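Cenholm Introduces Ondia Shape Blocks for Sorting and Early Geometry

New range pairs solid prisms in four matte colors with a flat maple work surface

GIRKAU, July. Cenholm, a maker of classroom and playroom materials, today announced Ondia, a range of small solid blocks for sorting, matching and early geometry work. The range will be available to schools and day care centers in September and to retail customers in October.

Ondia blocks are straight-sided solids. Each has the same outline at the top and at the base, so a child can trace either face and obtain the same figure. The outlines include the circle, the pentagon, the five-point star, the house and a rounded lobed form. Blocks are supplied in yellow, green, red and blue. Color and shape are assigned independently: a star may be green in one set and red in another, and a single set may contain both. Teachers can therefore set a task by color, by outline, or by both at once, without changing materials.

The surface finish is matte. Cenholm tested a gloss finish during development and dropped it after trial sites reported that overhead lighting made the edges of the top face hard to follow from a seated position. Some blocks also carry a fine texture, which is intended to improve grip and to allow matching by touch.

Blocks are used loose on a flat surface. The company recommends a wooden board of light color and low contrast, large enough to leave clear space between groups. A board with a raised rim is not suitable for the sliding exercises in the teacher guide. Any pale kitchen cutting board of adequate size may be substituted.

In the standard layout for the first lesson, blocks are placed in color groups with open board between them, and the child is asked to name the rule that was used. Yellow blocks of different outlines are placed in contact. Green blocks are treated in the same way. A red star set close to a green star introduces the second question, in which shape and color give different answers.
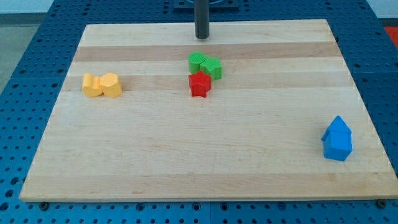 Costache, at one of the trial sites, reported that the house block caused the most discussion, as children who had sorted correctly by color then wanted to know whether a house counted as a shape at all. The comment led to a change in the teacher guide, which now introduces the house as a square with a triangle joined to one side and asks the child to compare it with the pentagon. Both outlines have five sides.

Trials were carried out in the spring with 224 children in preschool and first grade. Sessions were held at tables, in small groups, and lasted a maximum of 39 minutes including cleanup. Trial sites were asked to record the rule each child gave for a layout, the order in which blocks were moved, and any block that was left out of a group. The records were used to set the order of the lessons. Lessons on color come first, followed by outline, then by mixed rules.

Two changes were made to the blocks as a result of the trials. The points of the star were shortened to reduce chipping, and the base of the house was made slightly deeper so that it stands more steadily when bumped.

Care instructions are as follows. Wipe blocks with a damp cloth and mild soap. Dry before storage. Do not soak and do not place in a dishwasher. Wooden boards should be wiped on both faces and stored on edge with air on each side to limit warping. Blocks with chipped points should be removed from use.

The school pack weighs 680 grams without the board and is supplied in a cotton bag with a printed inventory card. The teacher guide is included in print and may be copied for use within the purchasing school. Replacement blocks can be ordered singly by color and outline. Boards are sold separately.

Sample packs are available to school purchasing offices on written request. Orders placed before the end of August will ship from the Girkau warehouse in the first week of the September release.

About Cenholm

Cenholm designs and distributes learning materials for preschool and elementary classrooms. The company is based in Girkau. Its products include sorting sets, counting materials and storage for shared classrooms.

Press contact: Cenholm Press Office, Girkau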